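Cahier d'atelier - mardi, portes ouvertes, cellule 2

Arrivée 8 h. Groupe Evcombe annoncé à 10 h, puis les clients de Renaud l'après-midi. Mise sous tension, prise d'origine, contrôle du zéro de pince : rien à signaler. Bac regardé au passage : fond toujours aussi rayé, à surveiller pour la vision, les reflets le long de la paroi arrière donnent encore de faux contours.

Programme de démonstration : prise en vrac dans le bac, objets non triés, dépose côté convoyeur. Cycle réduit à 60 % pour le public. J'ai gardé la version Custero du planificateur, celle de novembre. La suivante n'est pas qualifiée sur cette cellule et je n'ai pas voulu l'essayer devant des visiteurs.

Jeu d'objets mélangé : du souple (peluche bleue allongée, pochette noire à fermeture éclair), du rigide, une petite pièce rouge orangé. Consigne donnée à tous : ne pas réarranger le bac à la main entre deux passages.

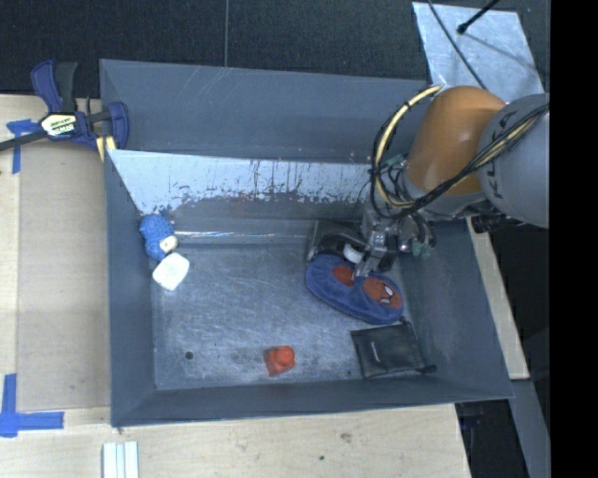 Premier passage devant Evcombe : 14 prises tentées, 2 échecs. Les deux sur la pochette noire. Posée à plat, elle n'offre presque pas de prise aux doigts, et la force de fermeture est réglée pour la peluche. Reprise automatique correcte dans les deux cas, sans intervention. Le temps de recalcul se voit, par contre : le bras attend au-dessus du bac et les gens croient à une panne. Prévoir un voyant ou un message à l'écran.

Questions posées, à garder pour la fiche :
- Durée de vie des doigts. Répondu 1 000 heures avant contrôle, chiffre de notre plan de maintenance, pas une garantie.
- Passage des câbles le long du bras. Un visiteur de chez Willier demande si la boucle peut accrocher le bord du bac. Pas dans les trajectoires autorisées, mais la limite est logicielle. À vérifier avec l'axe 6 en butée.
- Bridage du bac par serre-joint. Remarque justifiée. Convient pour l'atelier, pas pour une installation client.

Après-midi : même programme, éclairage du hall allumé en plus. Les faux contours augmentent nettement sur la paroi arrière. Exposition baissée d'un cran, retour à un niveau acceptable. Valeur non enregistrée dans la recette, à faire.

Un arrêt d'urgence à 15 h 20, appui involontaire d'un visiteur sur le coup de poing du pupitre. Réarmement normal, perte de référence nulle.

À faire :
- force de fermeture par classe d'objet, commencer par les objets plats
- essai de doigts plus fins, demander à Renaud ce qui reste en stock
- refaire les repères au ruban bleu sur la table une fois le bac définitivement placé
- copier les journaux des deux sessions sur le serveur avant la purge de vendredi

Cellule coupée à 17 h 40, air purgé.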